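Does Water Really Swirl the Other Way Down Under?

You may have heard this one. In the northern half of the world, water is supposed to spin one way as it goes down the drain. In the southern half, it spins the other way. Lots of grown-ups repeat it. Lots of books do too. Should you believe it?

Start with the part that is true. Earth turns, and because it turns, things that travel a long way over its surface get nudged off a straight path. This is called the Coriolis effect (say it: kor-ee-OH-liss). It helps big storms spin. North of the equator, hurricanes turn counterclockwise. South of it, they turn clockwise.

So far, so good. But a hurricane can be 350 miles across, and it lasts for days. Your sink is maybe 2 feet wide and drains in less time than it takes to brush your teeth. Can a nudge that small boss your dishwater around in that time?

Not likely. Other things push much harder: the way the water was poured in, the shape of the basin, a drain that is a bit off center, even your hand pulling the plug. Any of these can start a swirl, and once it starts, it tends to keep going.

What about the people who say they have seen it work? At some spots near the equator, a guide will pour water into a pan, walk a few steps, and show you that it now spins the other way. Watch the guide's hands. Pouring from the left or from the right is enough to set the water turning. It is a good trick, but it isn't proof. 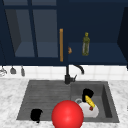 Page last changed: 27 Apr 2023

Scientists have tested this properly, using a wide, round tank. They let the water sit very still for a day or so, then opened a tiny hole in the middle. With that much care, the Coriolis effect did show up. Has anyone ever let your dishwater sit that long?

Don't just take our word for it. Fill a sink, pull the plug, and write down which way the water turns. Do it again, but stir the water gently the other way first. Did the swirl change? You didn't have to move to Australia to do it.

One try doesn't tell you much, by the way. Do ten. If somebody tells you their sink always goes the same way, ask how many times they looked, and whether they filled it from the same faucet every time.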